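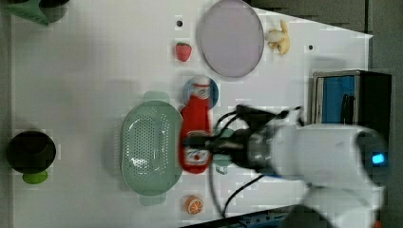 Play kitchen set out on the table. Ketchup on the blue lid, colander to the left of it, lavender plate at the top.

November 7, 2025

Toy kitchen sorting, second go. Usha brought up the rest of the pieces from the store cupboard and I've been through most of the crate now, and what a lovely crate it is! I'd forgotten how good the food is. The strawberry is tiny but it reads as a strawberry from right across the room, green top and all, and the orange slice has its segments showing. The banana is the peeled sort, pale yellow, and it's my favourite by a mile.

Crate list says 136 pieces. I got to 101 before lunch and stopped there, the rest are in the Kulkarni box under the bench with a paper slip on top. Hermenegildo, please leave the slip where it is.

Notes on what went out on the table:

Ketchup bottle – bright red, easy to find in a heap. White label still on. Keep.
Colander – the mint green oval one with a handle at each end. I wanted it for the fruit but the strawberry rolls about in it, so fruit goes on the plate from now on.
Lavender plate – big enough for banana and strawberry together, with room for the orange slice if you tuck it in.
Blue lid with the white rim – still don't know which pan it goes with. Tried it on two from the Sukau set, too small for both. Sharada thinks there's a third pan at her end.
Black cup – wide mouth. Wants a partner, we had two in April.

The colours work so well together. Red on blue is the one that jumps out, and the mint next to it calms it down. I'd like to keep that grouping for the Prindis shelf and give the pale things (banana, plate) their own corner. Kumaresan would sort by food and dishes instead, which is tidier on paper but I think you lose the fun of it. We could try his way on the lower shelf and mine on the upper one and see which gets put back properly.

Washing: warm water, drop of soap, soft brush for the colander holes. Allow about 40 minutes for a full crate plus drying. Labelled things get a wipe only.

To do
Finish the Kulkarni box
Ask Sharada for the third pan
Second black cup??
New shelf cards, Satish has the thick card
Upper shelf first, then show Kumaresan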